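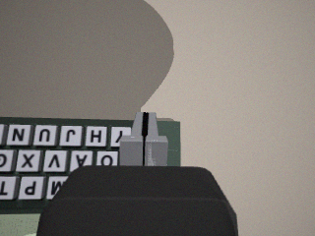 A grey shape against a plain beige wall

How long should the interval be in a two-act play, and do we need one at all?

Posted by Jozefína Zelenák, August 28, 2018

Hello everyone, I hope this is the right corner of the site for it. I'm directing for the first time after years of doing props and prompting, and our group, the Foltwood Players, is putting on a new two-hander called The Prander Letters in November. It's by a local writer and it's lovely, very funny in the first half and then it rather pulls the rug out from under you.

My trouble is the interval. The script has a clear act break, but when we read it through last week the whole thing came in at 87 minutes without stopping, and one of my two actors is dead set on playing it straight through. He says the audience will go off to the bar, start talking about parking and come back cold. I do see what he means, because the last line of act one hangs in the air beautifully and it would be a shame to follow it with the house lights and a queue for the ladies.

On the other hand, our hall seats 346 and the chairs are not kind. Most of our regulars are past retirement, my mum included, and they like a cup of tea and a chat. The bar also pays for a good part of the hire. The writer has told me she doesn't mind either way, which was sweet of her but no help at all!

Has anyone cut an interval and been glad of it, or sorry? And if we keep it, is twenty minutes too long for such a short play?

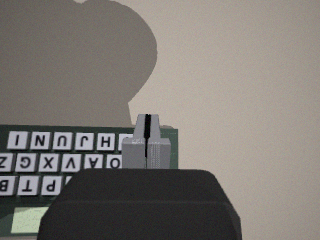 Letter tiles on a dark green board

Obadia Barasa

Hello Jozefína, and congratulations on the first directing job. I've been stage managing for amateur companies for 13 years and I've had this same argument in almost every green room I've sat in, so you're in good company.

For what it's worth I'd keep the break. Under ninety minutes is perfectly fine to run straight through in a studio with decent seats and a crowd who know what they've booked. In a big hall with hard chairs you will hear the shuffling from about the hour mark, and with only two people on stage there's nowhere for it to hide. Your actors will start to hurry without meaning to, and it's the quiet scenes that suffer.

Twenty minutes does sound long for a play of that length, but do a bit of arithmetic before you cut it. How many people can your bar serve in a minute, and how many loos are there? We once announced a fifteen-minute interval at the Acharya Hall and didn't get everyone back in their seats for twenty-five, which felt like a lifetime with the second act waiting in the wings. What helped the following night was taking orders for interval drinks beforehand, and ringing a proper handbell at five minutes and again at two. People respond to a handbell in a way they never do to an announcement.
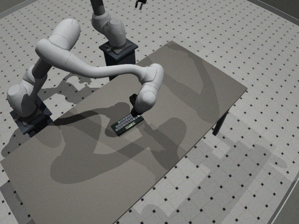
As for your actor's worry about coming back cold, I think that can be mended in the staging. Hold the blackout for a good slow breath after the last line of act one, and don't let anybody put music on straight away. Then open act two with something small going on before anyone speaks – a kettle, a coat being hung up, whatever suits the play – so that the audience has time to settle without missing a word. I'd also run the act two opening on its own in rehearsal, from a standing start, because casts get used to rolling into it warm and on the night they won't be.

Do let us know what you decide, I'd love to hear how it goes.

Bakunier

No interval. If it's good they won't notice the chairs. Put the running time on the poster and open the bar early and again afterwards, ours took more that way.

Jozefína Zelenák

Thank you both so much, that's given me plenty to take back to rehearsal. I'm leaning towards keeping it at fifteen minutes, and I happen to know where I can borrow a handbell. I'll ask about ordering drinks in advance too. My actor has seen Bakunier's reply and is being quite unbearable.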